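Two Grippers, One Crowded Counter

I spent eight days last summer watching a robot arm try to pick up a strawberry, and I'd do it again tomorrow.

The strawberry was plush, I should say. So was the plum. I'd gone to Sarside, a small testing lab on the second floor of what used to be a carpet showroom, to see how two grippers compared when you put them in a kitchen and asked them to behave. The test lead there, a patient woman with a very loud laugh, let me sit in on the whole thing as long as I kept my coffee off the bench. (I mostly did!)

The grippers were the Skovbridge, a two-finger parallel job with flat rubber pads, and the Jadoon, which has soft, curling fingers that close around whatever you give them. Same arm, same camera, same controller - Datenetti's, which everyone at the lab complains about and everyone keeps using. The only thing that changed was the hand on the end.

I walked in expecting the soft one to win easily. I mean, look at it! It closes the way my grandmother used to test peaches. And on the first morning it did win. It took the plush fruit off a plate over and over without a slip, and the Skovbridge kept pinching the toys by their leaves and dropping them halfway across.

Then we moved on to the mug.

A mug is a terrible thing to hand a robot. You can go for the rim, you can go for the handle, or you can try to grab the whole body, and each one needs a different approach. The Jadoon likes the whole body, and it wants plenty of elbow room to do it. Put a mug in the middle of an open table and it's lovely. Put it on a counter with a toaster behind it and those nice curling fingers start bumping into things. The Skovbridge just came down from the top, put one pad inside the rim and one outside, and lifted. I may have clapped.

That's when I started to understand why the lab keeps its kitchen so crowded. My first reaction had been that somebody ought to tidy up. There's marble and a tiled wall, like a counter in a house you'd be happy to own, and then it's covered in boxes and plastic and things leaning on other things. But my own counter looks like that by Tuesday dinner, or whatever night I've stopped caring. A gripper that only works on a clean table isn't much use to me.

All told they ran 343 picks while I was there, and I have the printout because I asked for it and then carried it around in my bag for a month. Of those, 124 were logged as misses of one kind or another. That sounded awful to me until I saw what counted. A miss could be a drop, sure, but it could also be the arm stopping because it wasn't confident, or the fingers closing a hair too early and nudging the thing away. Most were nudges. You get very invested in nudges.

The worst object, by everybody's vote, was the clear plastic. Cameras have a hard time with anything see-through. The depth reading goes right past it and lands on whatever's behind, so the arm reaches confidently for a spot that isn't there. Neither gripper could fix that, and it seems a bit unfair to blame the hand for what the eye got wrong. The frosted cup was kinder. I asked if they could simply put tape on the clear lids and got a look I still think about.

Swapping hands was another lesson. The Skovbridge comes off with a quarter turn and goes back on the same way. The Jadoon has an air line, and the air line has a fitting, and the fitting has opinions. Changing over took long enough that I learned where the good vending machine was. If you're a lab that picks one tool and sticks with it, you won't care. If you like to switch back and forth between lunch and three o'clock, you'll care a lot.

So which would I buy? For fruit, toys, bread rolls, anything squashy with space around it, the Jadoon, and I'd enjoy watching it. For a counter like mine I'd take the Skovbridge and live with a few bruised strawberries. The lab hasn't picked either one yet. They're waiting on a narrower set of fingers for the Jadoon, due in October, and they've promised to let me come back and sit in the corner again. I've already asked about the toaster. I want to see one of them work the little dial.
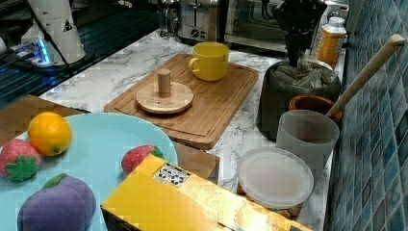

Gwendolyn Tillman
Contributing writer, home and technology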